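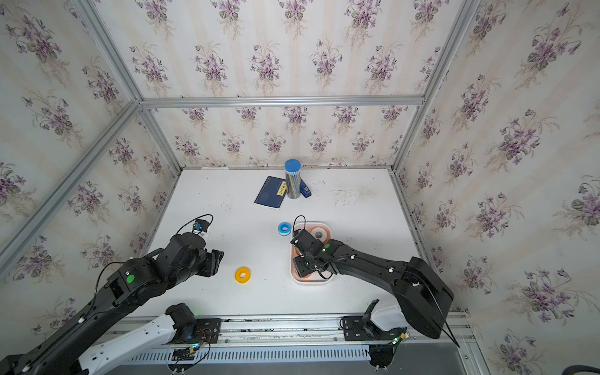 Jandix is opening its robot teaching program to outside shops and classrooms this September, and we could hardly be more excited! The program, called Gadier, lets a person with no programming background show a pair of robot arms how to do a job simply by doing it through them. The operator moves two hand-held leader arms, the black arms on the table follow along, and every motion is saved together with the camera views. Our starter task is desk tidying - rolls of tape in blue, yellow and white, a tray with an orange inner rim, and a few office things such as a stapler and a notebook toward the back of the table. One gripper can work over the tray while the other goes for a roll off to the side, so the operator learns early on to think with both hands.

TURKMONT, Tuesday, August 30, 2022 - New operators start with 40 short demonstrations of the same task, moving the rolls to new spots between runs. Small changes like that help the robot learn the job itself and keep it from memorizing one layout. A clumsy grab that gets corrected is welcome too, and we keep plenty of those in the training set.

"People sit down a little nervous, and a few minutes later they're leaning in and talking to the gripper," said Kanchan Sachdeva, who leads operator training at Jandix. "You feel how far away the tape is, you overshoot, you come back and try again - and the arms pick up all of it. I still love watching someone get their first clean pickup."

The first round has room for 12 groups. Each will get two days of hands-on training at our Turkmont workshop, followed by remote sessions using Liapis, our software for replaying and trimming demonstrations. Groups are welcome to bring a task of their own, as long as the objects fit on a tabletop and can be picked up by a small gripper.

Applications are open now through the Gadier page on the Jandix website. Visitors who would like to try the arms before applying can book a session with the training team at the workshop.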